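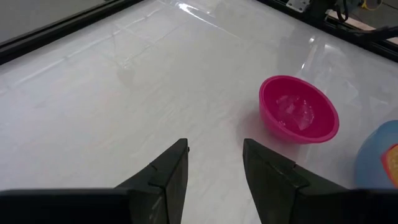 I held out against a white table for years. My mother had dark oak, I had dark oak, and when the old one finally wobbled itself to death I fully meant to buy another. Then I walked into Lidon on a rainy afternoon in August, saw the Wollden, and stood there stroking it like somebody's cat. It's glossy, very glossy, with faint gray veins running across it on the diagonal, and any bit of light that lands on it turns into a long white streak. Put something bright on it, like the pink bowl, and the color just sings! I never noticed that bowl on the oak, poor thing.

Now, the living-with-it part. Shiny white shows everything (fingerprints, tea rings, the place where you leaned your elbow while reading the mail), and I've become a person who tilts her head sideways to hunt for smudges. I tried the spray everyone recommends and got streaks. What works for me is a barely damp cloth with one drop of dish soap, then a dry one right behind it, going the same way as the veins. It takes 4 minutes, less if I skip the far end where the junk mail lives.

I did give up my placemats, the woven ones from Osard, which looked heavy and sad on it. I'm hoping to find some thin gray ones before the family comes, all 6 of them, with gravy. The bowl stays out, though. I've been using it for clementines, and for peas when I'm shelling, and I like seeing it there when I come down in the morning.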